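Search this blog Go
Home – Notes – Parts bin – About

Two grippers, one tool roll

12th July

The Vusus fingers have been on the arms for a fortnight and I now have enough runs to say something about them against the Pandar set. Same controller, same gains, same task: take hold of the edge of a fabric tool roll, lift it, fold it over. Cloth is where the two designs differ most. On rigid blocks I could not separate them.

The Pandar jaws are wide and compliant. They close slowly and forgive a bad approach angle, but they pick up two layers when asked for one. The Vusus fingers are narrower and stiffer. They take a single layer of edge binding quite reliably if the height is right, and miss it altogether if the height is wrong.

Wrist camera exposure matters more than I had allowed for. I left it on automatic for the first batch, and any quick wrist move smears the fine detail, which on a ribbed black fabric is most of what there is to see.

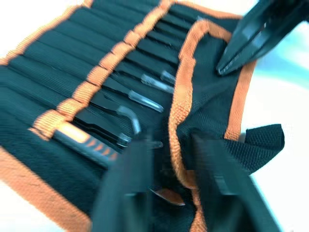
Roald Lie wrote in to say that he would fix the exposure first and only then compare fingers, as a policy trained on smeared wrist views learns to lean on the head camera and the gripper gets the blame. He runs his at 500 Hz control with a short fixed shutter and more light. I have ordered another lamp.

Grip force I set by hand. The Vusus driver takes a value from 0 to 10 and 7 held the binding without dragging the roll. Anything lower slipped during the lift – the webbing is slick when pulled along its length.
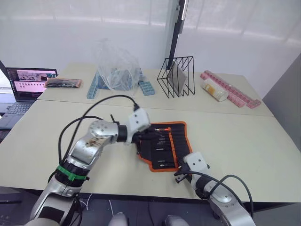 Cable routing is the next job. The present arrangement dates from February and was meant to last a week. With the black cable looping high over the left arm there is plenty of slack for wrist roll, but slack also swings, and I suspect it adds a small sideways load at the end of a fast move. I shall try a shorter run, clipped at the elbow, and repeat the fold test with both sets.

Recent posts
Calibrating a head camera at Astport
Nygård power supply, second look
Reply to Ragnvald Hägglund on backlash
Pandar jaws: first week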